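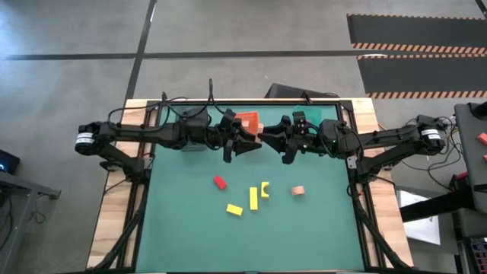 Small parts storage fails at sorting, long before it fails at capacity. I have kept blocks, bars and offcuts in mixed tubs for years, and every session started with a tub tipped out and raked through by hand. In March I gave up on the tubs and worked out a scheme based on outline and color. The work surface matters more than I expected. Green suits this job: red, yellow and orange all stand out against it, and a tan cylinder, the hardest of the lot to spot on bare wood, reads clearly too. The pale plank border around the green marks the limit of the sorting area, and anything that rolls past it gets picked up before the next batch goes down.

Batch size is the main variable. I tried tipping out 300 pieces at a time and spent most of the session moving things out of the way of other things. A handful works better. Pieces should lie flat with a gap between them.

Order of sorting, as it stands now:

Blocks first. They stack, so they can go straight into a shallow tray.

Bars second, by length. Short and long bars of the same color get mixed up constantly if they go into one compartment. I use two.

Open shapes third. A C-shaped piece will hook onto its neighbors in a deep bin, so these get a single layer.

Cylinders last, in something with a lip.

The trays are Allholm, 44 compartments across the set, with 2 left empty for pieces I can't classify. I looked at the Petridis drawers as well. The dividers were better but the drawers were too deep for anything this small.

Color is only the second key. I ran it as the first key for a while and ended up with a yellow compartment holding every shape I own, and then had to sort that.

Next job is labels.

Posted 10 February 2022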